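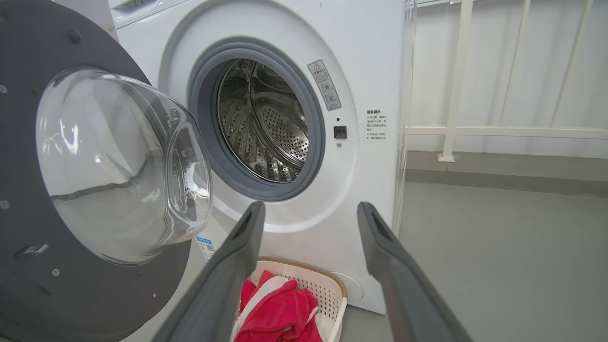
**Máquina de carga frontal: a porta fecha, mas o ciclo não arranca quando há roupa junto à borracha**

Publicado por **Kustel**

A máquina trabalha bem com cargas pequenas. Com cargas maiores, o painel apresenta erro de porta em cerca de metade das tentativas. O trinco entra no encaixe e ouve-se o clique, mas o bloqueio elétrico não atua. Já limpei o encaixe com um pano seco e verifiquei os parafusos visíveis do aro – todos apertados. Faço quase sempre lavagens a 40 graus. Pode ser só a forma como carrego o tambor? 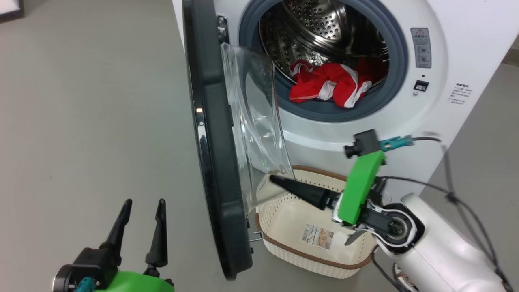 Roupa vermelha e branca no fundo do tambor, com parte sobre o lábio da borracha.

---

**Moushumi Seneviratne**

Pode. O vidro da porta tem forma de taça e entra na abertura do tambor. Se houver tecido sobre o lábio inferior da borracha, o vidro comprime-o contra a vedação e a porta fica com uma folga de poucos milímetros. O trinco mecânico chega a prender, o contacto do bloqueio não.

Procedimento:

1. Empurrar a roupa para o fundo do tambor, peça a peça.
2. Passar a mão por toda a volta da borracha, incluindo a dobra interior.
3. Fechar a porta com pressão do lado do trinco, sem bater.
4. Esperar até 19 segundos antes de concluir que há erro.

Se o erro persistir com o tambor vazio, meça a continuidade do bloqueio com a máquina desligada da tomada.

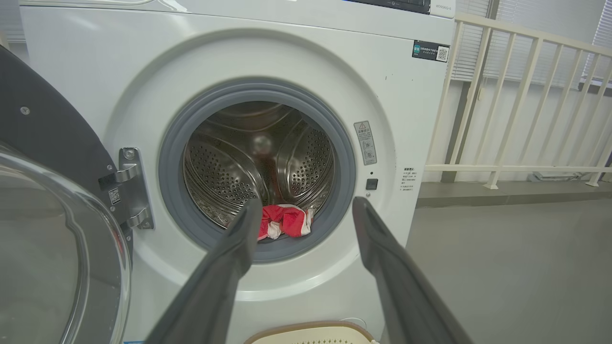
Zona a desimpedir antes de fechar: o lábio inferior da abertura.

---

**Wijesinghe**

Troca o bloqueio da porta e pronto. O meu fazia o mesmo.

---

**Vostesis**

Trocar a peça sem testar em vazio é dinheiro mal gasto. Acrescento à resposta da Moushumi: verificar a dobradiça. Com a porta aberta, levantar ligeiramente o aro pelo lado oposto. Se houver jogo superior a 2 mm, o trinco entra descentrado no encaixe e o sintoma é igual. Nesse caso, reapertar a dobradiça e repetir o teste, primeiro em vazio e depois com carga.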